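How to Clean Molded Slide Sandals
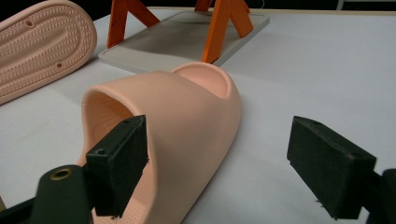
Light pink slides on a white table, one upright and one with the tread facing up.

Slides with a thick molded strap can be cleaned with dish soap, water and two brushes. The procedure below applies to foam and rubber slides of the Frade and Sostov type. It does not apply to leather, suede or cork footbeds. Allow 30 minutes of work plus drying time.

What you need

Dish soap, plain, without bleach
A basin that holds both slides flat
A soft brush, such as a nail brush
An old toothbrush
A wooden toothpick
Two microfiber cloths
Baking soda (for odor only)

Step 1. Remove loose dirt

Knock the soles together outdoors. Brush the tread along the grooves first, then across them. On a herringbone tread, grit packs into the points of the pattern, and a straight stroke passes over it. Work the toothpick into each point. If the sole has small holes, clear the rim only. Do not push dirt farther in.

Step 2. Mix the solution

Fill the basin with 600 ml of water at about 27 °C and add 5 ml of dish soap. Hot water can warp or shrink closed-cell foam. Light colors should be washed separately from black or red pairs.

Step 3. Soak the soles

Set both slides in the basin with the tread down. Only the sole needs to sit in the solution. Five minutes is enough for ordinary street dirt.

Step 4. Scrub the footbed

A footbed with raised dots or ribs holds skin oil and dust between the high spots. Use the toothbrush in small circles, starting at the heel and finishing under the strap. The area under the strap is the part most often missed. Tilt the slide toward a lamp to check it.

Step 5. Wipe the strap

The outer face of the strap is smooth and marks easily. Use a cloth dipped in the solution, not the brush. For scuffs, rub with a damp cloth and a pinch of baking soda, with light pressure. Test on the inside of the strap first.

Step 6. Rinse and dry

Rinse under cool running water until no suds come out of the tread. Shake, then blot with the second cloth. Stand the slides on their sides in the shade with air moving past both faces. Keep them away from heaters and out of direct sun, which can yellow pale foam.

Odor

Dust the dry footbed with baking soda, leave overnight and brush out in the morning.

Storage

Store slides flat, side by side, with nothing resting on the straps. A strap kept compressed for a season may stay flattened.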